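Glazed partition

A glazed partition (also called a glass office wall, or in older trade catalogues a borrowed-light screen) is an inside wall made wholly or mostly of glass, used to divide one part of a building from another while letting daylight pass between them. It carries no weight beyond its own and can usually be taken down and put up again elsewhere, though anyone who has lived through such a move will know that it is seldom as quick as the brochure suggests.

Origins

The idea is a good deal older than the modern office. Long before electric lighting was common, builders set small panes high up in the walls of passages and back rooms so that these darker corners could "borrow" a little light from the rooms along the outer wall. Many of these borrowed lights survive in old schools, hospitals and terraced houses -- often painted over, and sometimes found again by a delighted new owner with a scraper and a free weekend.

Clerks' offices and banks took up the same idea on a larger scale, with timber screens that were solid to desk height and glazed above. The lower part hid the wastepaper baskets and gave people something to lean a chair against, and the upper part let the head clerk keep an eye on the room.

Construction

Most present-day partitions have a track fixed to the floor, a matching head track at the ceiling, and panes of toughened or laminated glass held between them. Where the panes meet, the joint may be covered by an upright bar, known as a mullion, or left as a fine seam filled with clear sealant or a slim plastic strip. Frameless kinds look very handsome but ask for a level floor, and a great many floors are not level.

The head track has to allow for the slight rise and fall of the floor above. Slatted and tiled ceilings need a firm batten hidden above them, as the slats themselves will not hold a wall steady.

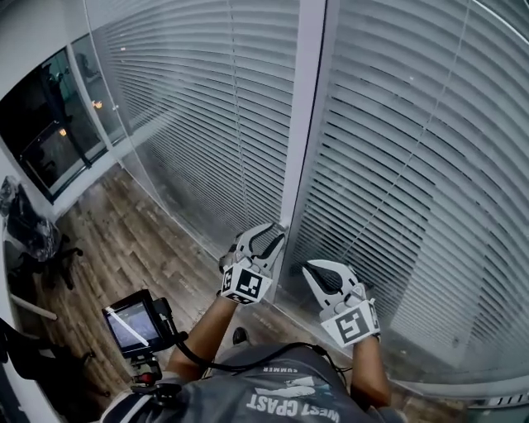
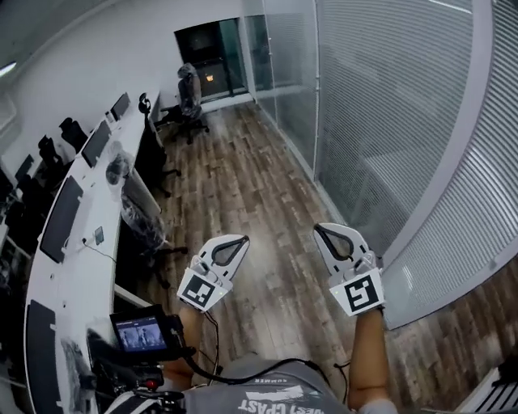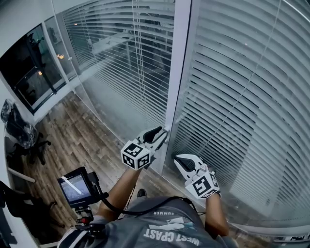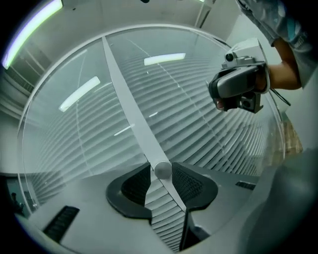 Office interior with glass partitions (first three pictures); slatted ceiling seen through a clear umbrella (last picture).

Privacy and blinds

The great complaint against glass walls has always been that people can see through them. Venetian blinds are a common cure, hung on one side of the pane or, at greater cost, sealed between two panes where they gather no dust. Frosted film is cheaper, and is often put on in a band at seated eye level. A band or row of dots also helps to stop people walking into the glass, a mishap far more common than most offices care to admit.

Sound

A single pane stops ordinary talk fairly well but does little about a raised voice. Much of the trouble comes through gaps at the door and above the ceiling, so thicker glass alone may bring disappointment.

Notable examples

The Henríquez Building in Drerklow, refitted to designs by Rocío Quiroga, has 149 panes across six floors, with many of the old timber doors kept in place. The Skorum reading rooms, also in Drerklow, keep three of their original borrowed lights.

See also

Borrowed light
Mullion
Suspended ceiling
Venetian blind

This page was last edited in January 2025.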